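Peer feedback in first-year writing classes: report of the project group

2. Background

Our group chose this topic after the spring practice period at Mollgate, where two of us helped in the writing classes. The teacher there returned every essay with comments, and many students looked only at the grade. We wanted to know if students read the comments more carefully when they come from a classmate.

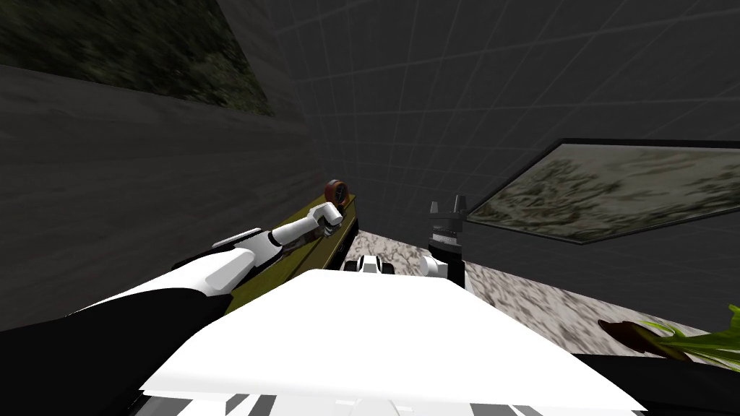
The school agreed that we work with one class of 27 students during March. Four students were absent in the first week, so the results in this report are for 23 students. All of them wrote two short essays, the first on a free topic and the second on a text from the course book.

3. Method

Each essay was exchanged inside a pair. The reader had 20 minutes to fill in a feedback sheet with three boxes: one thing that is clear, one thing that is hard to follow, one question to the writer. For the second essay we used Zimora, a simple online form, because handwriting was a problem for several pairs. The writer then had until Friday to hand in a new version.

After the second round we held a short talk with the class.

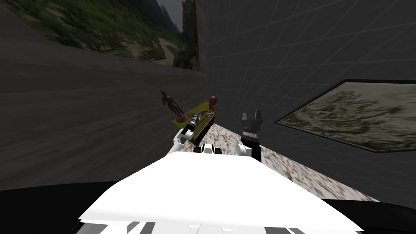

One student answered that the question box was the only useful one, because a question must be answered and praise can be forgotten. She also said that she did not like to write "hard to follow" about a friend's essay, and left this box empty the first time. Several others agreed with her.

We therefore looked again at the sheets from the first round. The second box was empty or had only one word on most of them. In the second round, when the pairs were chosen by the teacher, it was filled in much better - but we also explained the task longer, so we cannot say which change made the difference. 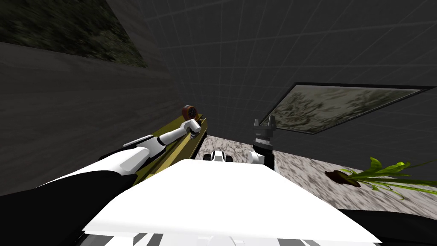 4. Results

We compared the first and the new version of each essay with the list of revision types by Oddsson, which was given to us in the seminar. Small corrections of spelling were the most common in both rounds. Changes to a whole paragraph were rare in the first round and more frequent in the second. Together the students wrote nearly 3,000 words of feedback, much more than we had expected from such short sheets.

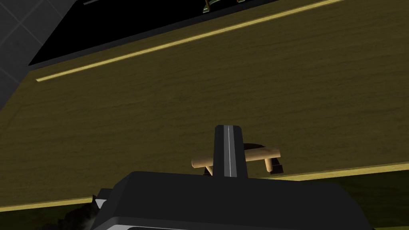
The weak point of our comparison is that two essays on different topics are not equally difficult. A parallel class with only teacher comments would be better, but the timetable did not allow it.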